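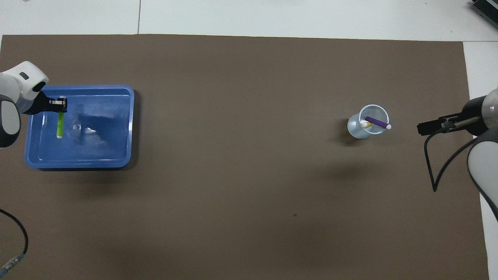

Photo: Khoa Châu

Design & Making | Student Projects
July, by Khoa Châu

My project was about where felt tips live on a shared desk, which sounds tiny until you've spent a term hunting for the purple one! I tried two homes for them on the big brown-grey mat: a shallow blue plastic tray and a clear plastic cup. The tray has rounded corners and a raised rim, so I thought it would win easily (it was my favourite from the start, I'll admit). But pens lying flat take up loads of room, and mine kept rolling into each other.

The cup is much smaller and you can see the colours through the side, though a marker sits at a slant in it and the cap end pokes out over the rim. I asked 14 people in my year to tidy up with each one on a Saturday morning at Kostmont, and most went for the cup. Next time I'd try a taller cup, or a tray with dividers, and I'd definitely use more than one sort of pen.

More student projects
Folding a lamp from one sheet
The Jarlow bench, repainted
20 ways to label a drawer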